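Taste Panel Members Wanted: Dried Herbs and Spices
Drovby Seasonings, Dornau site
Posted 5/14/23

Drovby Seasonings buys, cleans, grinds and packs dried herbs and spices for bakeries, sausage makers and grocery stores. We are looking for 12 people to join the outside taste panel at our Dornau site. The panel smells and tastes samples of black pepper, cumin, coriander seed, dried ginger, oregano, thyme and bay leaf, and scores them against a reference sample. The scores help our buyers decide which lots to accept and how long ground spices can stay in the warehouse before the flavor drops off.

This is paid, part-time work. You do not need a background in food science or cooking. Most of our present panel members had never done a taste test before they started.

What the work involves

Panel sessions are held in the morning, before lunch, and last about two hours. At each session you will be given small cups of coded samples. Some are dry and are only smelled. Others are mixed into warm water, plain rice, unsalted broth or a white sauce. You will rate each one for strength of smell, bitterness, heat, freshness and any off flavors such as mustiness or a hay-like taste. Answers are entered on a tablet. Please do not discuss samples with other panel members until the session is over.

New members start with six training sessions. In training you learn the words the panel uses and practice putting samples in order of strength. Cumin and caraway are often mixed up at first, and so are oregano and marjoram, so extra time is set aside for those. There is a short matching test at the end of training. Members who do not pass may take it again once.

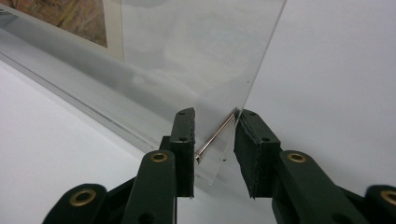

Who can apply

You must be 18 or older and able to read and write English well enough to fill in the score sheets. We can't accept people who:

smoke or vape
have an allergy to mustard, celery, sesame or any spice
have lost part or all of their sense of smell, even if it has partly come back
work for another spice or flavoring company, or live with someone who does

If you are pregnant or take medicine that changes how food tastes, you can still send in a form, but your start will be put off to a later group.

You should be able to come to at least three sessions a month once training is over. Members who miss two sessions in a row without calling may lose their place.

On session days

Do not wear perfume, aftershave or scented hand cream. Do not eat, chew gum or drink coffee for one hour before the session. Water is fine. If you have a cold or a stuffed-up nose, call the panel desk and stay home; this is not counted as a missed session. Hair nets and coats are provided. Lockers are next to the side entrance.

Pay and other details

Training sessions and regular sessions are paid at the same hourly rate, which is listed on the application form. Payment is made at the end of each month by bank transfer. Parking is free. The number 3 bus stops across the road from the main gate. Panel members may also buy packed spices from the staff shop at the staff price, including the Olivia line of organic herbs and the Ackah pepper blends.

The first appointment is for one year and can be renewed. This is not a route to a full-time job with the company, though members are welcome to apply for open positions like anyone else.

How to apply

Pick up a form at the gatehouse or ask for one by phone through the main switchboard. Fill in both sides, including the allergy list, and return it to Zsófia Kiss, Sensory Testing, at the Dornau site. Please do not send a résumé.

Suitable applicants will be asked to come in for a short screening. It covers the basic tastes and a set of common smells. Travel costs for the screening are not paid. Training begins in September, and everyone who is screened will get an answer by mail before then. Forms from people we can't place this time are kept for the next group unless you ask us to destroy them.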